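Part-Time Evening Line Cook, Brollow Supper Club
Kedmont, two blocks up from the Burnberg bus stop

We are looking for a cook. We have been looking since January, and in that time we've met a man who wouldn't touch onions and a very nice woman who thought we were a bowling alley. So please read to the end before you apply.

The job is four evenings a week, Saturday always included. You start at 3 p.m. and you leave when the floor is mopped, which on a good night is before eleven. The menu is short: soup, a roast, two fish dishes, and a burger that outsells everything else put together, to the lasting grief of our chef, Amos Okafor, who trained for years to make the fish.

We seat 106 when the patio is open. You'll share the line with 2 other cooks and a fryer that has opinions. 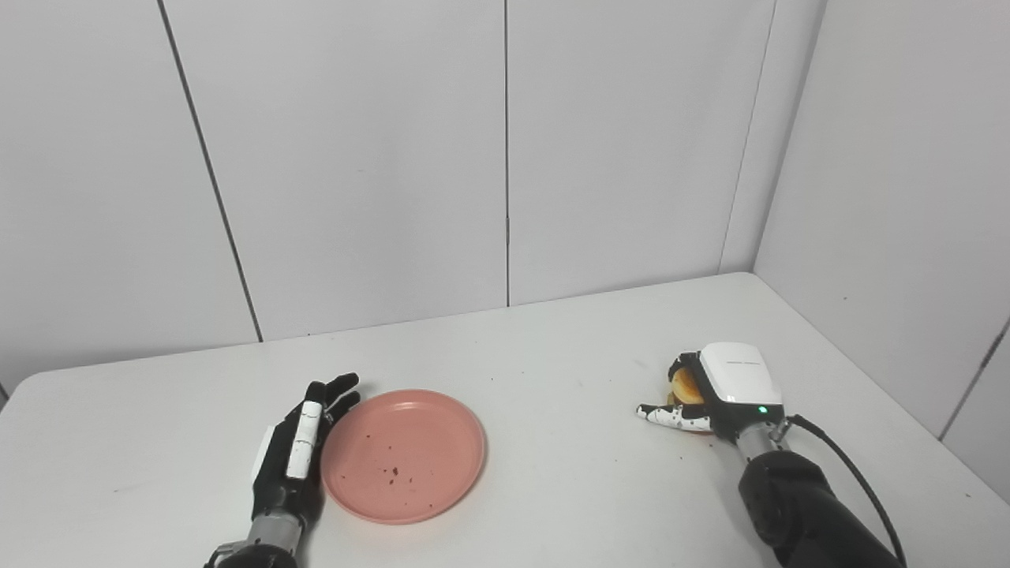
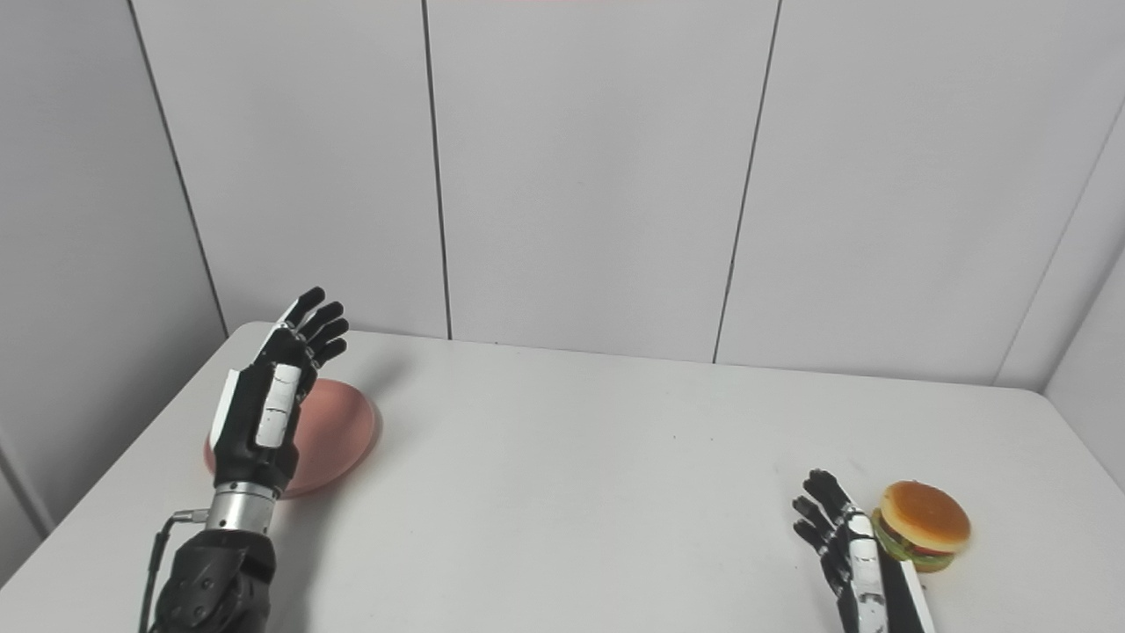

What we need from you: at least 2 years in a working kitchen, a current food handler card, and the ability to hear "we're out of buns" without lying down on the floor. You should be able to lift a full stockpot and read handwriting that gets worse as the night goes on. Knife skills matter. Speed matters more between seven and 9.

What you get: hourly pay plus a share of tips, a meal every shift (yes, you can have the fish, Amos would love that), and paid parking in the Ghauri garage. Health coverage starts after ninety days. Schedules go up two weeks ahead and we mostly stick to them - mostly meaning we'll call and ask nicely.

No cover letter, please. Send a resume or a plain list of where you've cooked and for how long to Keisha Abernathy, our manager, or drop it off any afternoon before the dinner rush. If you come at six, she will smile at you and hand you an apron. The trial shift is paid. Bring your own shoes.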